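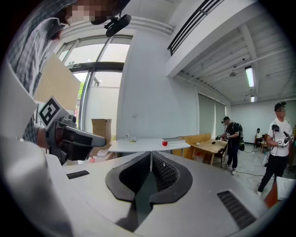
White table and light wooden table near the glass door, Room 801, Starklow Building.

Room 801: Tables, Small Items and Floor

This page is part of the room gallery for the Starklow Building. It covers the two tables closest to the glass, the small items kept on them, and the floor between them. Layout and notes are by Xinyi Lü. Storage rooms and the upper hallway have their own pages.

The room has a concrete floor and a glass door and window set in dark metal. Daylight comes from that side and is strong enough through the morning that the ceiling lights stay off until about 3 p.m. The ceiling lights are rated at 4000 K. Colors on the table tops look warmer in the morning than they do under the lights, and the red of an apple shifts the most. Anyone comparing pictures from different hours should keep that in mind before deciding that an item has been swapped.

Cardboard is kept flat where possible. A large sheet stands on edge against the glass, and an open box is on the floor close to the white table. The sheet came from the Aliyu delivery in August and was saved for use as a floor cover when the tables are moved. It is too long for the recycling cage in one piece and will have to be cut in two when it is no longer needed. Plastic bags and packaging go under the white table during the day and are taken out in the evening. They should not go further back than the table legs, or the broom does not reach them.

Cables cross the concrete without covers. The Murley floor plan shows a cable channel along the back wall, but it was not built. Until it is, cables are laid with slack and no loops, and chairs are lifted over them. Dragging a chair leg across a cable leaves a dent in the jacket, and two have been replaced for that reason.

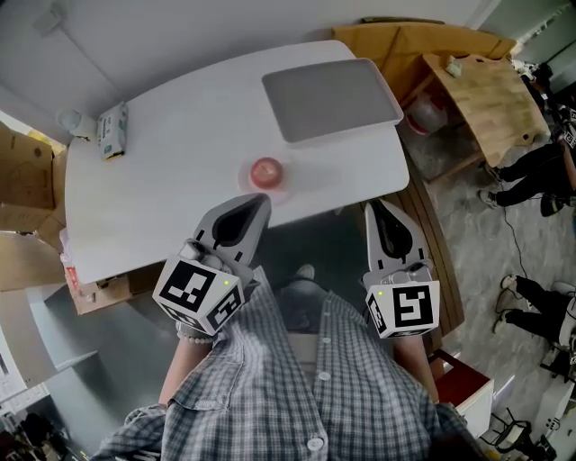
Positions on the white table are set by eye. The apple goes near the front edge, where it can be reached without leaning. The tray sits flat toward one end of the table. The cup and the small box are kept together at the corner, clear of both. Spacing is not measured. If an item is within a hand's width of its usual place it is left alone.

The white top marks easily. It is wiped with a damp cloth and then a dry one. Spray cleaner leaves a film that shows under side light, and the film makes light items slide when they are set down. Fruit is checked for soft spots each morning and replaced when it no longer sits steady. A small apple is preferred over a large one for the same reason. Large ones tend to have an uneven base and lean toward the stem side.

The wooden table has a butcher-block top and takes more weight. Pokitz, the supplier, rates it at over 300 pounds spread evenly. In practice it holds whatever has come off the white table, plus a cup or two. The top was oiled once after delivery and has not needed a second coat. Water rings come out with fine sandpaper, worked along the grain, followed by a little oil on a rag. The tables are close to the same height but do not line up exactly, and pushing them together leaves a lip that catches the edge of a tray. They are used apart.

Space under the tables is for containers with a lid and for things that will leave the room the same day. Open containers collect dust from the concrete. The floor was sealed when the building was finished, but the seal has worn thin on the walking line from the door, and it sheds a fine gray powder that settles on anything low. Sweeping is done before the table tops are wiped.

The bench is dark wood and stays beside the white table. It is heavier than it looks and should be moved by two people, one at each end, with the cables cleared first. Chairs can go anywhere that leaves the door free.

Inventory notes

Tables in the building carry a number on the underside. The white table is number 31. The wooden table was delivered without a number and is listed by its supplier name until one is assigned. Cups, trays and small boxes are not numbered. Replacements are taken from the shelf in the hallway and entered on the sheet next to it, with the room number and the initials of the person who took them.

Corrections to the layout notes go to Xinyi Lü.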